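机器人社这个学期的题目,和我第一次写出来的那篇总结

2020年9月14日
分类:社团 / 折腾记录

开学两周了,社里让每个组交一份假期进度,我那份写得太正式,很多想说的没放进去,就在博客上另写一篇。

先说背景。我们社今年报的是 Vustosia 家务机器人赛的学生组,题目叫“衣物整理”,要求机械臂带夹爪,在一个有洗衣设备和衣篮的区域里,把衣物从篮子里取出来,送进洗衣机,再把门关上。规则文件一共60页,一半在讲场地,一半在讲扣分。时间上限是每轮592秒,这个奇怪的数字怎么来的,规则里没有写,我们在答疑区问过一次,回复是“以规则为准”。

去年社里做的是搬方块,在桌面上抓泡沫块,位置固定,颜色固定。那个项目到一月份结题,成绩还可以,大家都觉得今年换题目也不会太难。结果暑假开工第一周就发现,去年的代码能直接用的只有通信那一层和急停。

我负责的是腕部相机和抓取点识别,组里另外两个人一个做运动规划,一个做夹爪。下面主要讲我这一块。

第一件事是相机装在哪。我们一开始用的是固定机位,相机架在三脚架上,从侧面看整个区域。好处是标定一次就能用很久,坏处是夹爪一伸进篮子,手臂就把要看的地方挡住了。试了一个星期,放弃,改成装在手腕上。装在手腕上以后,遮挡的问题少了很多,但是新问题来了:夹爪的两根手指永远在图像里,占掉下方一大块。做分割的时候,模型老是把深灰色的手指当成深色裤子。后来的处理办法很土,在图像上画一个固定的遮罩,把手指张到最大时的区域直接去掉。手指合拢时区域不一样,所以按开合程度存了几张遮罩,程序根据电机读数选。

第二件事是采数据。规则不允许用比赛场地的图训练,所以只能自己找地方。社里的活动室没有洗衣机,我们跟宿管商量,用了一楼那间小洗衣房,时间是晚上九点半以后。每次要把底座推过去,接电,标定,然后一个人用手柄操作,一个人记录。推车的轮子过门槛会跳一下,跳完标定就不准,这个事情我们到第三天才发现,前两天的数据有一部分对不上,只好重采。
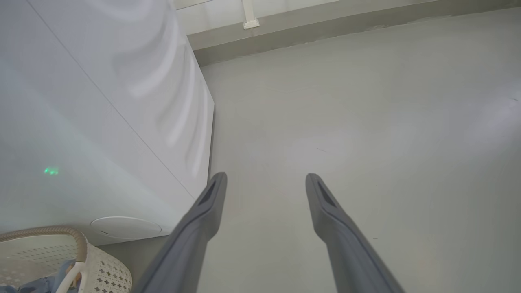
采集的时候我定了一个表格,每条记录写清楚起始姿态、夹爪开合、篮子在哪一侧、篮子里放了什么。开始大家嫌麻烦,只写“正常”或者“失败”,后来要查问题时什么都查不出来,才老老实实填。到八月底一共留下71条能用的完整轨迹。这个数量训练大模型肯定不够,但我们的做法是用现成的分割模型微调,再加上规则判断,勉强可以跑起来。

接着说几个具体的坑,给以后接手的人看。

一个是白色的东西太难认。白机器、白墙、白篮子放在一起,深度相机在光滑的白色外壳上经常返回空洞,顶灯一照更严重。我们试过调曝光,曝光压低以后外壳是好了,篮子里的深色衣服又全黑了。现在的方案是拍两张不同曝光的图,一张用来找机器的边,一张用来看衣服。多花不到一秒,可以接受。

一个是篮子的边。篮壁有孔,深度图上会出现一堆零碎的点,程序以为那是衣服的褶子,夹爪就去夹篮壁。有一次真的夹住了,手臂往上一提,整个篮子跟着离地,我按了急停。之后加了一条规则,离篮口边缘太近的抓取点一律不要。这样会漏掉搭在边上的衣服,目前没想到更好的办法,先放着。

还有一个是反光的地面。洗衣房地面是浅灰色的,灯的反光会随着相机移动。做视觉定位时,特征点有时候就落在反光上,相机动,反光也动,算出来的位置慢慢漂。后来我把地面区域的特征点权重调低,主要靠墙脚线和机器的边来定位,漂移小了不少。

夹爪那边的情况简单说一下。指头是同学自己打印的,第一版太短,伸进篮子够不到底,第二版加长了,又有点软,夹牛仔裤会往外撇。现在用的是第三版。电机用的 Raptis 的小舵机,是上一届留下来的,力气刚好够用,连续跑50次左右手一摸外壳很烫,所以我们练习时分两段跑,中间歇一会儿。

上面那个“左右”是我凭印象写的,回头看了记录,那天是跑到第50次停的,就按50次算吧。

进度上,目前单件衣物从篮子里取出来这一步基本稳定,叠在一起的几件还不行,经常一次带出来两件。规则里一次带两件不扣分,掉在地上扣分,所以我们的策略是提起来以后先在篮子上方停一下,看看有没有挂着的,再往机器那边走。关门还没有做。运动规划的同学说关门比抓衣服简单,我持保留意见,因为门关到最后要用一点力,我们的手臂在伸直的时候力最小。

分工上也有些问题。三个人各做各的,接口是口头约定的,坐标系到底以底座为准还是以相机为准,吵过两次。最后写了一页纸贴在活动室墙上:所有对外的坐标都用底座坐标系,单位是米,角度用弧度。那之后就没再出过这种错。这页纸其实第一天就应该写。

代码仓库叫 Roltasness,名字是上上届学长起的,没人知道什么意思,一直沿用。这学期我把里面三年没动过的脚本移到了旧目录,把标定流程写成了一个命令,以前要开四个终端,现在开一个。新社员如果要看代码,先看说明文件,再看采集那个目录,别从规划那边开始看,那边现在很乱,等十月份整理完再说。

初赛要去 Davorville,路上坐车加转车要大半天,机械臂要拆开装箱。去年装箱时把一根线压断了,到现场才发现,借了别的队的烙铁现焊。今年打算每根线都带一根备用的,接头全部贴标签。标签我已经打印好了,还没贴。

接下来这个月我的计划:

把双曝光的代码合进主分支,现在还在我自己的电脑上。
再去洗衣房采几个晚上,篮子换到机器的另一侧,灯关掉一半试试。
遮罩改成自动生成,不再手画。第三版手指换上去以后,旧遮罩边缘已经对不齐了。
和规划那边一起跑一次完整流程,哪怕很慢,先从头到尾走通。

新社员招新的事情另外有通知,想进我们组的,会一点 Python 就行,不会也可以来,但是晚上要有时间。洗衣房里夏天很闷,现在好一些了。

表格模板有人找我要,我放在社团共享盘的“采集”文件夹里,文件名带日期,用最新的那个。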